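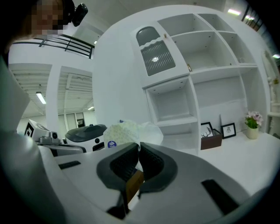 The Fidine hand gripper closed on a small brown block, seen from its own camera.

Fidine hand gripper review: six weeks of teaching by hand

Reviewed by Garba Bashir

The Fidine is a hand-held gripper for recording demonstrations. You hold it, you do the job yourself, and the camera behind the jaws records what the fingers do. The recordings then go to train an arm that has a matching pair of fingers. We bought one in March to replace most of our remote-control sessions, which we had been running with the Rasumberg leader arm. I have now used both on the same tasks, so this review is partly a comparison.

What you get

The kit is the gripper body, one pair of fingers, a charger, a wrist strap and a case. Calibration took me most of a morning the first time because the printed guide skips a step: you have to open and close the jaws fully before the software will find the tool. After that it took a few minutes a day.

The body is smooth and pale grey and wipes clean easily. Ours picked up marks on the curved side panel in the first week, but nothing that affects use.

Fingers and grip

The fingers are the best part. The pads are dark grey rubber, thick and rounded, with a textured black inner face. They hold small flat-sided things well. The brown block in the photo is one of our regular test objects, and it is a fair test because there is not much of it to hold. If you close on it at a slight angle the pads give a little and it settles.

They are less good with anything thin. Cards and single sheets of paper slide about, and I gave up on coins. Plastic bags are possible if you pinch a fold, but it takes practice, and a recording where you fumble three times is no use to anybody training from it.

The camera view

The lens is a fisheye, so a great deal gets in. In the photo the shelving bends round the top and right, and you can see the small picture frames and the potted plant on the counter, ceiling lights and a balcony railing as well as the jaws. For training this is useful. The software uses fixed things in the room to work out where the gripper is, and a wide view gives it plenty to go on.

It does have a cost. Large white surfaces gave us the most trouble. If I brought the gripper close to a blank cupboard side, tracking would drift, and the session had to be thrown away. Keeping a few objects with clear edges on the worktop helped a lot. Bright windows were less of a problem than I expected.

The other thing to watch is what the fingers hide. Once the jaws are closed, the lower part of a small object is in shadow between them and the camera sees only the top edge. For picking things up this does not matter much. For fitting a peg in a hole it does, and for that job I would still use the Rasumberg.

Compared with remote control

With the Rasumberg you move a small arm and the large arm copies it. What you record is exactly what the robot did, so there is never a question about whether it can reach. The trouble is speed. Moving an object from a counter to an open shelf took me 65 seconds by remote control when I was new to it, and I got tired and careless after lunch.

With the Fidine the same move takes 6 seconds. On one Friday I recorded 100 good demonstrations before stopping for tea, and I have never come near that with the leader arm.

The catch is that your own arm can do things the robot's cannot. I lost 16 recordings from that batch because I had twisted my wrist to get into a low compartment, and our arm has no way of copying that. The software flags these, but only after upload – a warning while recording would save a lot of bother.

My colleague Somtochukwu Oyelaran, who is left-handed, found it comfortable in either hand. She did find it heavy after a long session, and so did I. We now swap over every half hour.

Software

The Adel recording program comes with it and is plain but reliable. You can trim, label and delete clips. It will not merge two sessions, so we use Ugwu for that, and the files open there without any converting. Uploads are slow on our connection and there is no way to pause one.

Good points

Quick to record with
Very good rubber fingers
Wide view and steady tracking in a furnished room
Either hand

Bad points

Poor with thin objects
Drifts close to blank white surfaces
Reach warnings come too late
Heavy by the end of a session

Would I buy it again?

Yes, for picking, placing and tidying work. If you mostly do close fitting, stay with remote control or keep both. Spare pads are sold separately and I would order a set with the kit – delivery on ours took longer than the gripper itself.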